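Course Notes, Unit 9: Line Length and Reading Speed in Subtitles
February 15, 2023
Mariann Csonka

These notes cover the constraints that govern how much text a subtitle can hold and how long it must stay on screen. They assume you have read Irén Gál's introduction to segmentation and have the Drullen style sheet open. The style sheet is the one you will be marked against. Where it differs from what you learned elsewhere, follow the style sheet.

1. Terms

A subtitle is a block of one or two lines shown between an in-time and an out-time. The gap is the interval between the out-time of one subtitle and the in-time of the next. Reading speed is the number of characters in the block divided by its duration in seconds. Spaces and punctuation count as characters. Line breaks do not. Formatting codes for italics do not count either, although some older programs include them, and you should check this before you trust a figure on screen.

2. Line length

The Drullen sheet allows 40 characters per line and two lines per block. A block that fills both lines is legal, but it will need close to the maximum duration to be readable. Most dialogue does not last that long, so full blocks should be rare in a finished file. If you find several in a row, the translation is probably following the source too closely.

The limit is the same for every language in this course that uses the Latin alphabet. Hungarian students often ask for an exception on account of long compound words. There is no exception. Split the sentence across two blocks or choose a shorter verb.

3. Where to break the line

Break at the highest grammatical boundary available. Between two clauses is best, then before a conjunction or preposition. Do not separate:

- an article from its noun
- a first name from a last name
- an auxiliary from its verb
- a number from its unit

When two breaks are equally good, the shorter line goes on top. This keeps the text lower in the picture and covers less of it. The rule is weak and gives way to grammar every time.
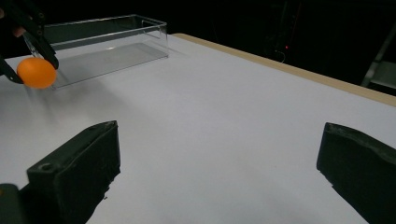
4. Background and contrast

Contrast has to be judged shot by shot, since a style that works over a night exterior can fail over a bright interior. White text with a thin black outline is the default. The difficult case is a large pale area at the bottom center, where the text sits. With a white tabletop running up from the lower edge and dark shapes only at the two bottom corners, a centered line would have nothing but its outline to separate it from the surface. Three remedies are permitted: a heavier outline, a semi-transparent box, or moving the block to the top of the picture. The box is preferred when the pale area continues through several shots. Do not switch styles inside a single sentence.

5. Duration

The minimum duration in this course is one second, even for a single word. The maximum is six seconds. Past that point viewers tend to start reading the block again. If a line of speech runs longer, split it – a pause for breath is usually a good place.

In-times follow the first sound of speech. Out-times may run past the last sound where the next block allows it. Keep a gap of at least two picture frames between consecutive blocks. Without a gap, the eye may miss that the text has changed, above all when both blocks have a similar shape.

6. Condensing

Cut in this order: repetitions, fillers, forms of address already established, then adverbs of degree. Names may be replaced by pronouns if the speaker is clear from the picture. Do not cut negations or anything that a later line depends on. In the practice film, Rena's remark about the key looks disposable on first viewing, and is needed 60 blocks later when Raju opens the cabinet.

7. Assignment

Time and subtitle the supplied extract from "Namevow." The source dialogue is 2,000 characters long, spaces included. Submit the subtitle file and a one-page note listing every place where you condensed and what was removed. Files with lines over the limit are returned unmarked. Use the project frame rate given in the extract folder and do not convert it.

Reading for the next unit: Gál's handout on songs and on-screen text, sections 1 to 4.

Contact: see course page | © 2023 Mariann Csonka | Back to top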